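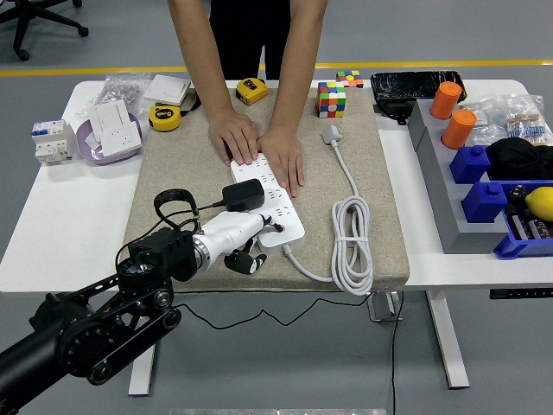 A reader wrote in to ask whether it does any harm to leave the spare cord of a power strip coiled up behind the desk, as hers has been that way since October and nothing has gone wrong. It depends on what is plugged in. With a laptop and a lamp, a loose coil is fine. With a heater it is not, because a tight bundle holds its heat and the sheath can soften.

The rest of this page covers fixing a strip to a desk so that the cord is out of the way and the sockets can still be reached.

What you need

A power strip with a cord long enough for the job
A tape measure
A felt mat or an old towel
Two mounting screws, or heavy-duty adhesive strips
Hook-and-loop ties
Pencil and masking tape

Before you start

Switch off at the wall and pull out the strip's plug. Take out every adapter. Lay the strip on the mat so you don't scratch the desk, and look along the cord for nicks or flattened places. If you find one, replace the whole strip. Don't patch it with tape.

Measuring

Measure from the wall socket to where the near end of the strip will sit, following the route the cord will take and not the straight line. Go down the desk leg and along the skirting board. Add 35 cm for slack. On my desk, a Pastura with a steel frame, that came to 258 cm, so a two-metre cord would have been too short.

Choosing the spot

Under the back edge of the desk is usual. Leave at least 50 mm between the strip and the wall, more if you use bulky adapters. Plug your largest adapter in at the end socket and check that it doesn't cover the next one. If it does, try it the other way round or move it to the far end.

Fixing

Run masking tape along the back of the strip, mark the keyholes on it in pencil, then move the tape to the underside of the desk. Drill shallow pilot holes through the marks. Leave the screw heads standing out by roughly 2 mm, peel off the tape and slide the strip on.

If you are using adhesive strips, wipe the surface first and leave them overnight before hanging any weight. Rallent strips held on my desk. The Koyama ones came away from the painted edge.

The cord

Tie it to the desk leg at two or three points, without pulling it tight. Lay any spare length in long, open loops. Plug in at the wall last.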